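Tag der offenen Tür in Damutbridge, August 2020

Zwei Stunden wollte ich bei Arkwood bleiben, am Ende waren es 4! Die Firma richtet Büros und Archive ein, und wer wie ich eine Schwäche für Papier, Mappen und gute Regale hat, kommt da so schnell nicht wieder raus. Im Erdgeschoss lagerten laut Führung bis zu 2.000 Ordner, nach Jahrgängen sortiert — herrlich. Oben dann das Gegenteil: hellgraue, ganz schlichte Wände und eine Ruhe, in der man sofort anfangen möchte, die eigene Ablage in Ordnung zu bringen.

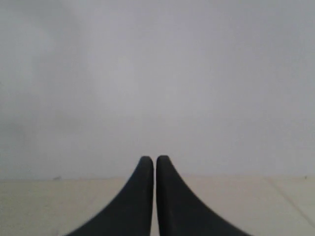

Berrada meinte dazu, ein Arbeitsraum dürfe ruhig kahl sein, Farbe bringe das Büromaterial schon selbst mit, und wer viel sortiere, sei für jede leere Wand dankbar. Das leuchtete mir ein. Wir waren eine Gruppe von 12 Leuten und haben danach noch lange über Register, Rückenschilder und das System Bradosix diskutiert (ich bleibe beim Alphabet). Am besten gefielen mir die Ringbücher — kräftiges Blau, helle Tischplatte, da geht mir das Herz auf!
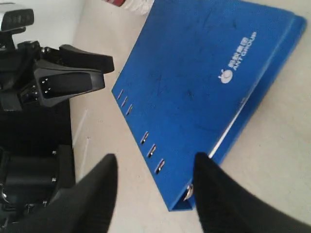 Blaues Ringbuch mit dem Aufdruck „ANT GROUP“, Gebrauchsspuren inklusive.

Im April soll es wieder eine Führung geben, dann auch durch die Buchbinderei. Ich bin angemeldet.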